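Notebook, shelf task, Monday

Picking up from where the January pages left off. Task is unchanged: take an item from the steel table, put it upright on the middle shelf, back to the start pose. Remote control with headset and gloves for all of it. No hand-guiding this time, the arms still sag at the shoulder when the gain is dropped and the recorded paths come out lower than the operator meant.

Start-up, 9:20. Left glove would not calibrate on first try. Thumb read as half closed with the hand flat. Redid it twice with the operator's palm pressed on the bench and fingers spread, second one held. Wrote the offsets into the Tivarby config and not only into the session file, so they should survive a restart. Check this next time before trusting it.

Head camera is on the old bracket again, pitch one notch down from last session. At the previous setting the near edge of the table dropped out of view whenever the torso leaned forward, and the operator was placing the hand from memory. With the new pitch both hands stay visible at rest. Cost is that we see less of the upper shelf, but nothing in this task goes there.

Total after today is 494 episodes kept. 47 thrown out. Reasons, from memory and the tally sheet:

Grasp slipped during lift. Most of them.
Operator paused too long over the shelf (cut-off is 11 seconds of no hand motion).
Neighbour knocked over during placing.
Glove dropout. Fewer than last week, all on the left hand.

On the slips. The tall canisters are easy to close on and awkward to lift. If the fingers close high, near the lid, the base swings when the wrist turns and the item comes in to the shelf at an angle. Closing a little below the middle is better. I changed the operator sheet to say so, and asked for the wrist turn to be finished before the forward reach starts – two separate movements, even though it looks stiff. Episodes done that way are nearly 9 seconds longer and I think worth it. The ones where turn and reach are blended have a lot of small corrections at the end, and I don't want those learned.

The small bottle with the narrowed waist is the other way round. Easy lift, poor placing. The fingers settle into the waist by themselves and hold well, but there is not much bottle left below the hand, so the knuckles meet the shelf lip first. Tried approaching from higher and lowering straight down. It works if the operator can see the shelf edge, which depends on where the torso ends up. Marked these episodes with a separate tag so they can be left out of the first training run.

Lighting: glare on the steel top moves with the head. Depth is bad in the bright patches, colour is usable. Firach's people suggested a matt sheet over the table. I'd prefer to keep the bare metal, as the Oltumden site has the same kind of top and we would only meet the problem there. Leaving it for now. If the policy reaches short over the bright areas I'll change my mind.

Latency was fine up to midday, then went up on the right arm only. Swapped the network cable, no change. Restarted the arm driver, went back to normal. Did not find the cause. Driver log saved next to the episodes under the afternoon folder.

Start layout for the two-item set, canister behind, bottle nearer the corner, both kept close to the left edge of the table so the left hand can reach without the torso turning:
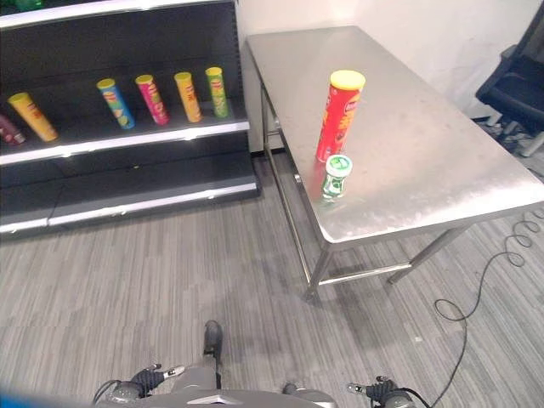 Réjean Charbonneau read this over and objected to the layout. With both items always on that side, he said, the policy will learn the side of the table and pay no attention to the items, and the right hand will have almost no grasps to learn from. He wants the pair moved between episodes, and the order swapped, before anyone records more of this set.

Fair. I had kept it fixed to get the operators used to the two-step lift, and it has gone on for longer than that needed. Will mark positions on the table with thin tape and draw one per episode from a list. The tape has to come off again before the Oltumden data, or be masked.

Carter Poirier has the gloves tomorrow morning for the Assunção job, so no recording until after lunch. To do in the meantime:

Replay twenty of the kept episodes on the arms at half speed and watch the wrist.
Ask for a spare left glove.
Move the pause cut-off into the config file.
Write the position list, both hands.
Shoulder gain, if there is time. Probably not.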